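June 25, 2024

Rack day. I keep promising myself I'll write this stuff down as I go and then I do it all from memory after lunch, so forgive the order of things.

The background, for whoever picks this up after me: we have been losing tubes. I don't mean losing them in the dramatic sense, they're all in the building somewhere, but the Ferreira samples came in back in January in one big box and got split over whatever racks were free that week, and then Kenji needed racks for the Bellness job and moved half of them again. He did leave a note. The note says "moved to the other ones." Thanks, Kenji!

So the plan is one kind of rack for conical tubes, the orange plastic ones, and everything else goes to the shelf over the sink until somebody claims it. I went through the cupboard this morning and pulled out 20 racks. I'd have bet money on fewer. Most are fine. A couple have that chalky film you get when they've been left in the bath too long, and one had a label stuck over a label stuck over a label (I soaked it and gave up and used a plastic scraper, which took the rest off in two minutes, so start with the scraper).

Tube count for Ferreira is 68, and that matches the sheet if you believe the sheet. I did it twice. The first time I came up one short and it was lying down behind the vortexer, capped, perfectly happy.

Labeling. I want to stop writing on caps. Caps get swapped, and then you have a nice clear number on the wrong tube. From now on it's the number on the side, on the frosty patch if the tube has one and on tape if it doesn't, and always on the side away from the graduations so you can still read the volume. Black marker only. The blue one wipes right off with ethanol, I tested it on my own tube and lost the number, so I am speaking from experience.

Spin settings, before I forget again: 3,000 rpm on the small centrifuge for the Ferreira tubes, same as last time. Balance them by weight and don't eyeball it. I know it's slower. The Zallolora buffer is heavier than it looks and two tubes filled to the same line with different stuff in them are not a pair.

Also the order. Closar wants us to buy conical tubes by the case and I've been putting it off, mostly over where we'd keep a case. But going by the stock sheet we got through 962 last year, and buying them by the bag at that rate is silly. I moved the old glove boxes off the bottom shelf and I think a case would fit if it goes in sideways. Kenji, can you measure it? The tape is in my drawer, left side, under the tea.

One more thing on loading, and I'll be stubborn about this. Fill racks from the back left and work forward in rows, so the gap is always at the front right and you can tell at a glance where the next tube goes. I've found racks loaded from the middle, from both ends, and in one case in a sort of ring, and it takes me forever to match them to the sheet.
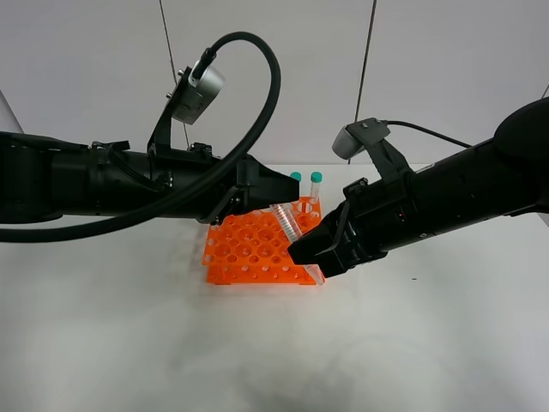

Set the tube down straight, too, and let it go all the way to the bottom before you let go of it. If it goes in at a slant it can hang up on the edge of the hole and sit a little high, and then the next person knocks it with a sleeve. Mine, usually.

Left for tomorrow: the shelf over the sink, the two chalky racks, and asking Bellness if they want their old caps back.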